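About Us

Grostel Admissions Coaching

Hi, and thanks for clicking over to the part of the site that most people skip! I'm the person who answers the phone, reads the essays, argues with the printer and writes these pages, so if you've emailed us in the last few years there's a good chance you were emailing me.

Grostel is a small college admissions coaching office. We work with high school juniors and seniors, plus a few brave sophomores whose parents like to plan ahead, and we help them figure out where to apply, what to write and how to pay for it. We don't run SAT boot camps. Plenty of places do, and if that's what you need I'm happy to point you toward one.

How it started

I spent years as a school counselor at a big public high school. I loved the kids and I liked most of the meetings. My caseload was 500 students, and if you do the math on that during application season you'll see why I was eating dinner out of a vending machine. I'd have a senior in my office with a wonderful, messy first draft, and the bell would ring, and that would be it until November.

So one July I cleared out the spare room, bought a secondhand desk and told two neighbors I'd help their daughters with their college lists for free if they'd let me practice on them. Both girls got in somewhere they were excited about. One of them picked the state school over the fancy private one after we put the two aid letters side by side, and her mom sent me a fruit basket so big I had to share it with the whole block. That was the first time I thought this might be a job.

The name comes from the street my grandparents lived on. People ask if it's German or if it stands for something, and I've heard some great guesses, but it was just a street with a bakery on the corner and a very steep hill.

Where we are now

There are 6 of us these days. We moved out of the spare room (my family was thrilled) and into the second floor of the Khoury building, over the shoe repair place. The stairs are narrow and the heat comes on whenever it feels like it, so bring a sweater in winter. Parking is behind the building. Please don't use the spots marked for the dentist. They do notice.

Our front room has a couch, a bookshelf full of college guides that are mostly out of date, and a jar of pens that you're welcome to steal from. Meetings happen in the two small rooms in back. If you'd rather meet by video, that's fine too, and more than a few of our students have never set foot in the place.

What working with us is like

A first meeting takes 45 minutes and doesn't cost anything. I like to have the student and at least one parent there for the beginning, and then I ask the parents to go get a coffee so I can talk to the student alone. I ask what they do when there's no homework. I ask which class they'd drop tomorrow if they could. You'd be surprised how often the answer is the one they were planning to major in!

After that, if everybody wants to keep going, we set up a calendar together. Some students come every other week and some disappear for a month and then turn up with four essays in a single night. We can work with either one, although I'll admit I sleep better with the first kind.

You'll have the same coach the whole way through. We tried splitting it up once, with one person for essays and another for lists, and it was a mess. Students had to tell the same story twice and by the second telling they were sick of it.

About those lists

Every spring there's a news story about a kid who got into every famous school in the country, and every spring my inbox fills up. I read those stories too, and I'm happy for those kids, really, they've worked hard. But a list made only of schools that turn away nearly everybody isn't a plan, and I say that to families pretty early on.

We build lists with a spread. I want at least 2 schools on there that the student will almost certainly get into, can afford and would be glad to attend. That last part is where the arguments happen. A safety school you'd hate is no help to you in April, so we spend a lot of time finding ones with a good program in the right thing, or a great marching band, or a town you can get a decent sandwich in. (I take sandwiches seriously. Ask anyone here.)

We keep everything in a planner we call the Plakent. It began as a giant spreadsheet of mine and has been rebuilt a few times by people who are better at spreadsheets. It has deadlines, fees, which schools want which extra essays, and a column for gut feelings. Each family gets its own copy and can change anything in it. Some of the parents have color-coded theirs to a degree that frightens me a little.

Essays

We don't write them. I get asked, usually late at night and usually by a parent, and the answer is no. We read, we ask questions, we put little marks next to the sentences that sound like a brochure. Then it goes back to the student.

My favorite essays are about small things. I've read one about learning to back up a boat trailer, one about a long-running fight over who gets the front seat, and one about a grandmother's freezer that made me cry at my desk. None of those students thought they had anything to write about when they came in. If you're sitting there thinking your kid hasn't done anything interesting enough, please call me, I have this conversation all the time.

We do have opinions on the thesaurus. You'll hear them.

Paying for college, and paying for us

I'll start with us. We charge by the package or by the hour, and I'll send the price sheet to anyone who writes and asks. You won't get a sales call afterward. We also hold back places each year for students who can't pay, and those students get exactly the same coaching as everybody else. A school counselor can refer a student, or students can write to us themselves. There's a short form, and it asks for a paragraph about why you'd like the help. It doesn't need to be polished.

As for college, we go through the aid forms with every family that wants it. Bring last year's taxes and some patience. We'll read award letters with you as well, and I can't say strongly enough how different two letters can be even when the big number at the bottom looks the same. Loans get tucked into places you wouldn't think to look. If a letter seems off, we'll help you put together an appeal, and if we think an appeal has no chance we'll say so before you've spent a weekend on it.

The Kondska evenings

A few times a year we put on a free talk at the Kondska branch library, and you don't need to be one of our students to come. We've done evenings on community college transfers, on applying as an undecided student, on what a gap year does and doesn't do for you, and on picking a major in engineering or computing when you've never met an engineer. The engineering one fills up fastest. The transfer one should! It's the talk I'd most like people to hear, and there are always empty chairs.

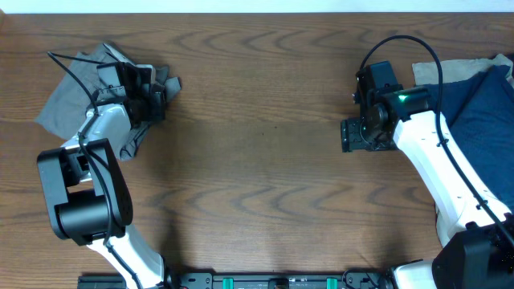
Two robot arms at a wooden table.

Talks start in the early evening and go as long as there are questions. We bring cookies. The library has asked us to stop bringing the powdered kind, so it's oatmeal from here on out. Handouts are at the back of the room and I'll email them to you if they run out.

Things people ask me

Do you only take students with top grades? No! We've coached kids with straight A's and kids who had a terrible tenth grade and needed to explain it. The second group is some of my favorite work.

When should we start? Spring of junior year is comfortable. Fall of senior year is fine. The week before a deadline is exciting in a way I don't recommend, but call anyway and I'll tell you truthfully if we've got room.

Can you get my kid in? I can't, and I'd be careful with anybody who tells you they can. We can help a student put together an application that sounds like them and goes in on time with all its pieces.

Do you work with students who aren't sure about college? Yes, and we've had some who chose a trade program or a job first. I've written recommendation letters for apprenticeships and enjoyed every one.

Do you have a dog in the office? We used to. She's retired.

Getting in touch

The contact form is the quickest way to reach us, or you can call during office hours and you'll most likely get me. I try to answer everything within a couple of days, a bit longer in the fall when the early deadlines hit. Tell me what grade your student is in and what's worrying you most, and we'll take it from there. If it's the student writing, even better.

Page last updated 19/08/2023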